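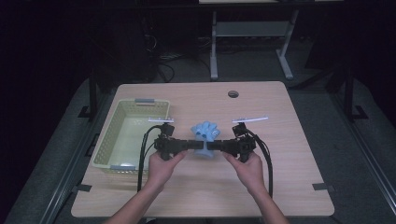 The Great Sock Amnesty

I own 11 single socks. I know this because in March I tipped the whole drawer onto the bed and paired up everything that could be paired, and there they were, all the widows and widowers, including one with reindeer on it that I'm fairly sure came with me from my last apartment.

So when I heard that a laundromat in Sedville was running a swap for lonely socks and gloves, I stuffed mine in a grocery bag and drove over. The place is called Economou, after the family that opened it, and it's run these days by Sotiris Giannakopoulos, a son-in-law who talks even faster than I do. He had been keeping orphans in a bin behind the counter for years. "You can't throw them out," he told me. "The day you throw one out, the lady comes in with the other one."

He was up to 545 pieces when he finally gave in and strung clotheslines across the back wall. People walk along with their one sad sock held up in front of them, squinting, like they're matching paint chips. I watched a man find the mate to a green argyle and yell so loud that a toddler by the dryers started clapping!

I found nothing. Well, I found a very nice striped one that matched none of mine and I took it anyway, so now I have 12. My husband has asked me not to go back.

What Gloves Know

Gloves are a different business. A sock goes missing at home, somewhere between the hamper and the drawer, but a glove gets out into the world - bus seats, church pews, the top of the gas pump. And you can't fudge it. I've worn two different socks to a wedding and danced all night, but try wearing two left gloves.

Emmanuel Mfaume drives the Allix shuttle out to the hospital and back, and he brings Sotiris whatever turns up under the seats. It's mostly gloves, mostly after the first warm afternoon, when everybody peels them off at once. He likes the fuzzy ones best and he hates the leather ones, which make him feel guilty because they cost somebody real money. 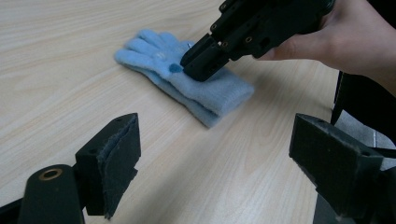 How to Hold Your Own

Sotiris says all you need is a wall, some line and a lot of clothespins. Hang everything by color, because people remember the color long after they've forgotten the brand or the size. Put the baby socks down low in their own row or they vanish again. He leaves his up for nine weeks and then the leftovers go to a quilter who stuffs draft stoppers with them.

I've got a spot picked out in the hallway at my office, right by the coffee machine. The reindeer is going up first.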